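Forum > Kitchen & Table > Dishes and Tableware

We use cookies to keep you signed in. Accept / Settings

Orange plates for everyday – who else is in?

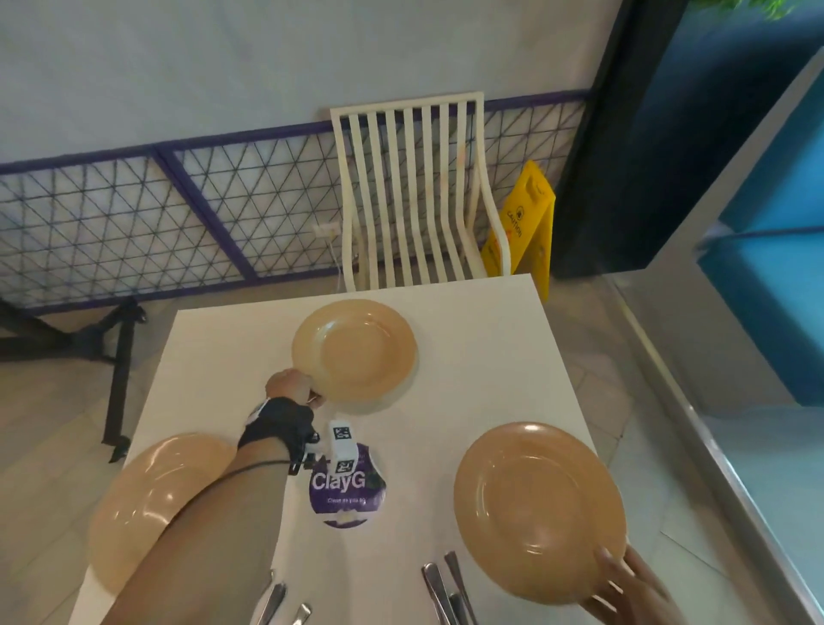
handum_hill: I finally gave up on plain white dishes and I'm so happy about it! Four place settings to start, from the little Cadine outlet, and I've been laying them out over and over just to look at them. The glossy tan and peach-orange against a white table is so warm, and those wide smooth rims make it really easy to get your fingers under when you're setting or clearing. Shallow well too, so toast sits nice and flat. Anyone else gone for color?

dirkico9: Love them! My only gripe with glossy plates is fork marks. Mine looked tired by December.

azar_bakes: Disagree, sorry. I've used a glossy set every day for years and a bit of baking soda paste takes the gray lines right off – good as new. Cheap forks are the problem.

dirkico9: My forks are fine, thank you :) Maybe it depends on the glaze.

handum_hill: Ooh, going to try the paste on my old white ones before I give them away.

potluck_pat: Wide rims eat up cupboard space, though. I went back to coupe plates and fit nine in one stack.

handum_hill: True, but I'd miss the rim! Soup night needs somewhere to park the bread.

Reader comments (2)

mossy: That peach is gorgeous with green salad.

teacup600: Baking soda worked on mine, but go easy near any gold trim.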